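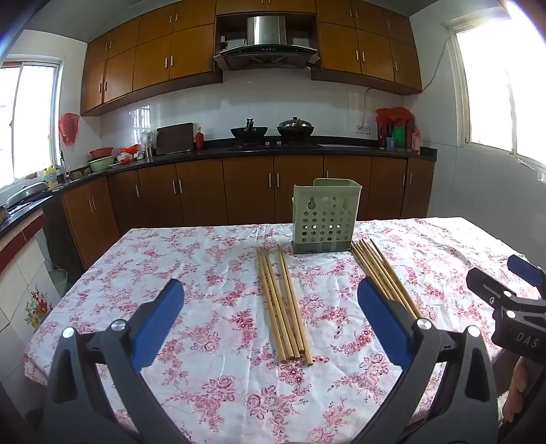

OK I've been reading about chopsticks for two weeks and I have to share, sorry to everyone who follows me for garden stuff

First thing: the shapes! Chinese ones tend to be long with blunt tips, Japanese ones are shorter and pointy, and Korean ones are very often flat metal. I ate with all three kinds for years and never once put them side by side

The long ones make so much sense when the dishes are in the middle of the table and everyone's reaching. My arms are short, I'm a convert

Japan also has extra long cooking ones, saibashi. Sena Wumbei gave me a pair in May and I use them for EVERYTHING now. Bacon. Pasta. Getting toast out (unplug it first!!)

Oh and please don't stand them straight up in your rice, it looks like incense at a funeral. Lay them down, or use a little rest

Speaking of rests, Oldřich Hudec carves them out of plum wood and I now own 8. One is shaped like a pea pod and I love it so much

Wood care, for whoever asked: wash by hand, dry them right away, a little food-safe mineral oil when they start looking chalky

Next up is spoons. I have 17 tabs open and Ayuba Tetteh just sent me another one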